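Kuvano Household Examples: Progress Report to the Prorex Fund
May 2, 2022

Wardrobe task, Jetusdale apartment 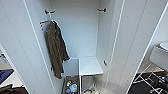 The wardrobe at Jetusdale with both doors open and one coat hung on the left side.

We're happy to report that the second block of collecting is done, and it went better than we dared to hope in December! The grant asked for 890 usable examples of everyday tidying by the end of this period. We have them, all reviewed and labeled, and the first training run on the full set has already finished.

Most of the work since our last report went into the wardrobe task. On paper it's simple: open both doors, hang up a coat, close the doors again. It has been the most interesting task we've done so far, and the one where we learned the most about how to collect (some of it the hard way). The wardrobe has no rail across the top, so the coat goes on a peg or a hook at the side. That asks for a much more careful reach than dropping a hanger over a bar, and the early examples show plenty of hesitation just before the coat meets the wall. We kept those. Our reviewers marked the pauses and the second tries as their own segments, and the model seems to get a lot out of them.

The inside is plain white all the way to the back panel, and that caused trouble with depth at first. The coat is easy to find, the wall behind it much less so. Moving the lamp to the front gave us brighter door edges, and the share of examples we had to throw out dropped right away. In total we rejected 121, nearly all of them from before the lamp was moved.

We also stopped clearing things out between takes. There's a small white shelf unit standing in the lower part, and a basket of bottles and caps on the floor next to it. Our first plan had the compartment bare for every take. Sotiropoulos, our labeling partner, argued for leaving ordinary household things where they were, and we're very glad we listened. Long garments hang down close to whatever is below them, and a system that has only ever seen an empty closet won't know what to do with that.

On the test set of garments held back from training, the model now picks a sensible hanging point in 81 percent of cases. That number covers only the choice of where to hang. Getting a heavy coat to stay put is a separate measure and we don't have enough trials yet to give you a figure we'd stand behind.

Two things are behind schedule. Door closing is under-represented, as operators tended to end the take once the coat was up, and we've changed the instruction sheet so a take isn't finished until both doors are shut. The labeling guide also needs a rewrite for sleeves and flaps that stick out from the rest of a garment, where our labelers still disagree more than we'd like.

For the next period we plan to:
- fill the gap in door closing
- add jackets, scarves and bags with straps
- start on taking clothes down, with the same wardrobe

Spending is within the approved budget and we aren't asking for any changes to it. We'd love to show you the examples in person if someone from the Fund can make the trip to Jetusdale this summer.

Recent reports
Kuvano: Setting Up the Jetusdale Apartment
Kuvano: First Block of Collecting, Kitchen Drawers
Sotiropoulos: Notes on Labeling Soft Objects
Prorex Fund: Reporting Dates for Current Projects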